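Forums > Workshop > Tool Storage
Tagged: toolboxes, rust, hinges
3 min read

Cantilever toolbox trays bind when opening

I have a plastic cantilever toolbox, a Brellell, used mostly for small hand tools and fasteners. For the last few months the upper trays have been binding halfway up. One side rises before the other and the whole thing racks. If I push down on the high side it frees up and opens the rest of the way. The box sits in an unheated garage. I have tried spray lubricant on the pivots with no lasting change. Is this a worn pivot or a bent arm, and can it be fixed without replacing the box?

Posted by brondico_shop

Racking on these boxes is usually uneven load, then pivot wear, in that order. Empty both trays completely and open the box ten times. If it runs evenly, the hinges are fine and the weight needs to be redistributed. Pliers and sockets go in the bottom well. Trays are for light items.

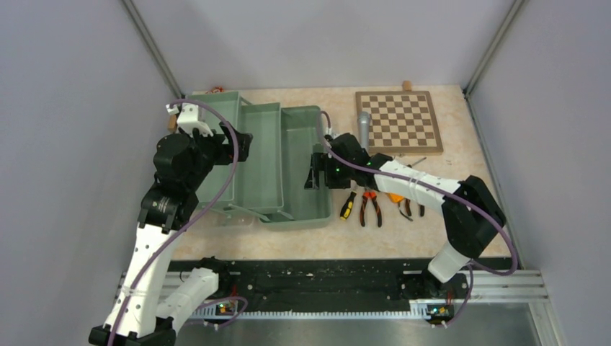

If it still binds empty, check each pivot for side play. Hold the link arm near the pivot and try to move it in and out. A sound joint has very little movement. If the hole in the plastic has gone oval, lubricant will not help. Drill it out to the next size and fit a shoulder screw with a nylon washer on each side and a locking nut. Tighten until the play is gone, then back off a quarter turn. Do both sides at the same time or the new pivots will be stiffer than the old ones and you will have the same fault again.

Avoid petroleum sprays on plastic pivots - they collect grit and some plastics swell. Dry PTFE or silicone is the better choice.

Posted by ugwu322
Edited 2021-07-30

Mine did this. I took everything out and it was half a pound of wood screws in one corner. Works now.

Posted by zolten7

Agree with the shoulder screws. I would add that the link arms should be compared against each other before drilling. Lay them flat on a sheet of glass. If one rocks, it is bent, and new pivots will not cure it. Steel arms can be straightened in a vise with soft jaws. Plastic arms have to be replaced.

Posted by benchrow3000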